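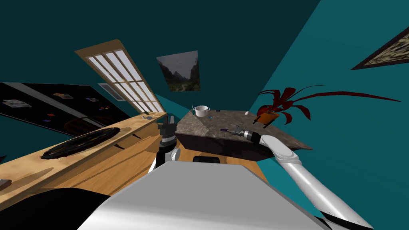
Urnley council budget stuck again, what happens to the cost of living fund?

Started by otlow_lad

So Tuesday's meeting went on til gone eleven and still no budget. Third go. The hardship fund can't open until it passes, that's how I read it anyway. Meanwhile Afolabi's bakery has put the shutters down for good and the bus to Otlow is hourly if you're lucky. People need help with the gas NOW not after another round of talks with the auditors.

Anyone know if the January payments are safe?

marshgate6
Payments already agreed are safe. New ones aren't. Rang the office this morning, took ages to get through. If you had a letter before the freeze you get your money. If not you're on the list.

otlow_lad
And how long's the list

marshgate6
Almost 600 households she said. Didn't sound happy about it.

pennyfarthing
Sorry but I'm with the opposition on this one. You can't pass a budget with a hole in it and hope. Auditors asked for proper figures back in the summer and got 2 pages. If they rush it through we'll be in the same mess next year, only worse.

otlow_lad
Easy to say with the heating on

pennyfarthing
Mine's off actualy. Doesn't change the sums.

Gunnel Holmgren
Can everyone calm down a bit please. I was in the public seats. What was put to the vote, as far as I could follow:

1. Split the hardship fund off from the main budget so it can open straight away. Lost by 2 votes.

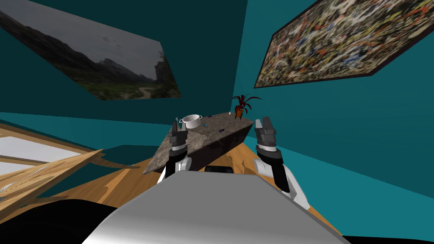 2. Sell the old baths on Mill Road. Built 1934, roof's gone. Deferred, again.

3. Freeze councillors' allowances. Passed, but it's pennies really.

4. Ask Plikance to put off the loan repayment til spring. Passed, no reply yet.

So number 1 is the one to be cross about imo. Would have cost nothing extra. Money's sat there.

marshgate6
Didn't know the split was even on the table. Who voted against?

Gunnel Holmgren
Leader's lot mostly, plus a couple of independents. Reason given was "setting a precedent". Names will be in the minutes when they go up, whenever that is.

otlow_lad
Precedent for what, helping people?? My sister's in Otlow with two kids and a prepay meter. She's waited since before the freeze, form went in, nothing back, now they say it needs resubmitting becuase the scheme year changed. Same form. Same answers. She did it again at the kitchen table last night and is dropping it in by hand.

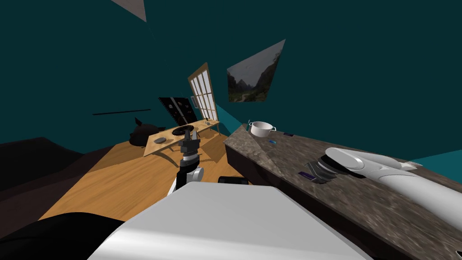 Hadiza Babalola says don't resubmit unless you've had it in writing. A second form can knock you to the back, she's seen it happen at the advice centre. Ring first, get a reference, write down the time of the call.

otlow_lad
Right ok. Will tell her. Thanks for passing that on whoever

marshgate6
Was me, pasted it from the Otlow group and the name came out at the top, sorry

pennyfarthing
For what it's worth I'd have voted for the split. It's the main budget I don't want rushed. Two different things.

Gunnel Holmgren
Then write to them and say that! They only hear from people who want everything now or nothing ever. Next meeting is 6 o'clock in the main hall, doors shut once it's full.

pennyfarthing
Fair. Will do one tonight.

otlow_lad
Does it have to be a letter or is email alright

Gunnel Holmgren
Email's fine. Put your postcode on or they bin it.

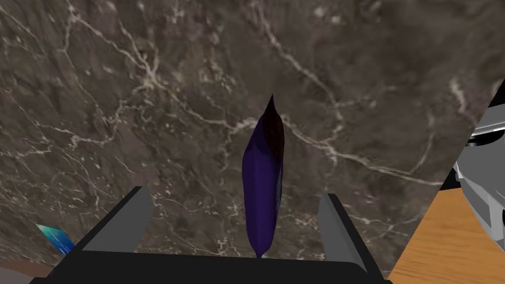 Kitchen worktop

marshgate6
Food bank at the Methodist hall is open to anyone on the list btw, you don't need the council letter. Just turn up. They're short of tins and nappies if anybody's got spare.

otlow_lad
Got some tins. Will drop them off after work

pennyfarthing
Still think you're wrong about the budget though

otlow_lad
Yeah well. See you at the meeting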